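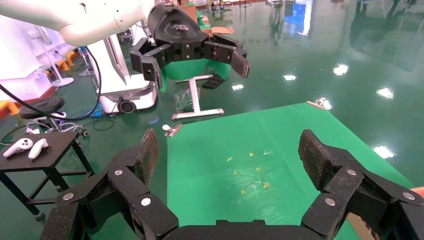

A two-arm station with the green mat clipped down.

Robot operators wanted – paid sessions, Pliltance

Pliltance is looking for 18 people to drive robot arms by hand controller and record everyday table tasks. The recordings are used to train Jesia, our learning system for two-armed handling. You do not need to know anything about robots or programming. Training is given on the first day and is paid.

Each session lasts three hours, with a break in the middle. You move the arms with a pair of VR controllers and repeat a short task, such as packing a charger and its cable into a cardboard box, until the set is finished. A good example is slow and steady. If you drop something, mark the attempt as failed and start again – failed attempts are kept too, and you are paid the same for them.

So far we have 1,699 accepted examples, 964 of them from the January group. Cables are where we are shortest.

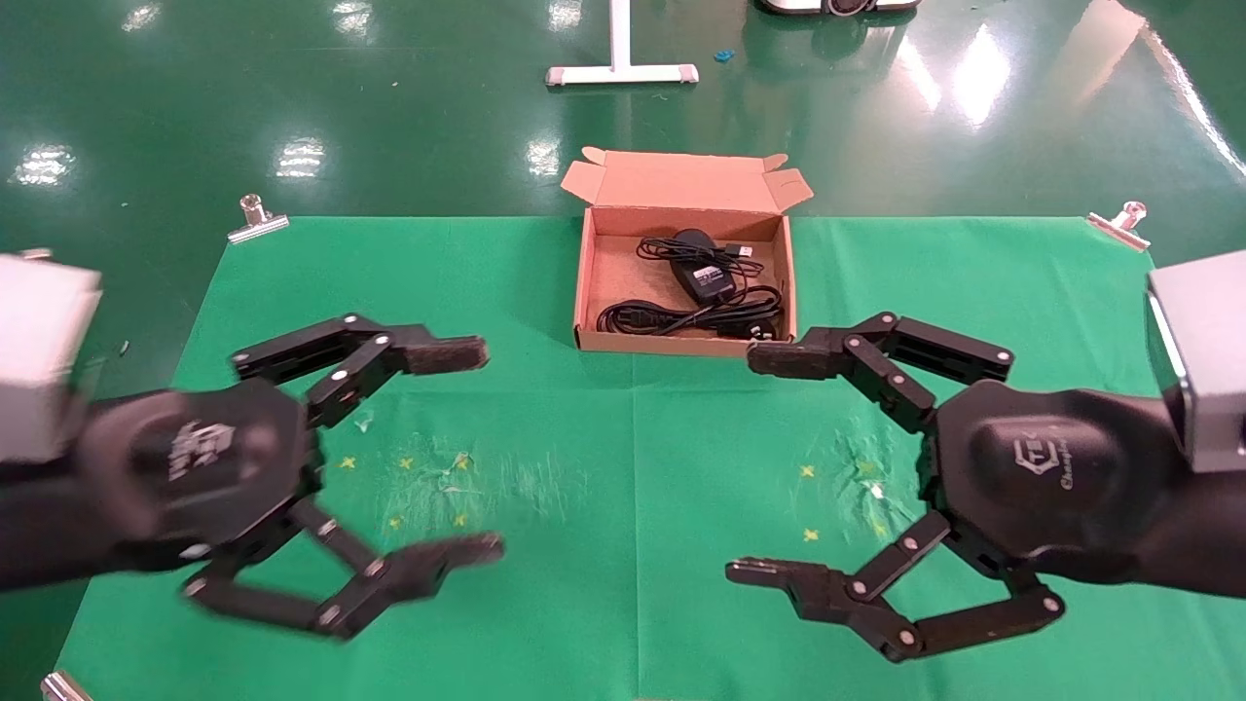
Aníbal Correia writes: "I did the January sessions. The first 50 attempts felt clumsy, then my hands got used to it. Your shoulders will ache if you stand too stiffly, so ask for the stool."

You must be 18 or over, able to use both hands and free for at least two sessions a week. Glasses are fine. Left-handed people are very welcome, as most of our operators so far are right-handed.

Sessions start in April 2022 at the Kokkinos building, ground floor. To apply, send your name and the days you are free to the Pliltance front desk. No CV needed.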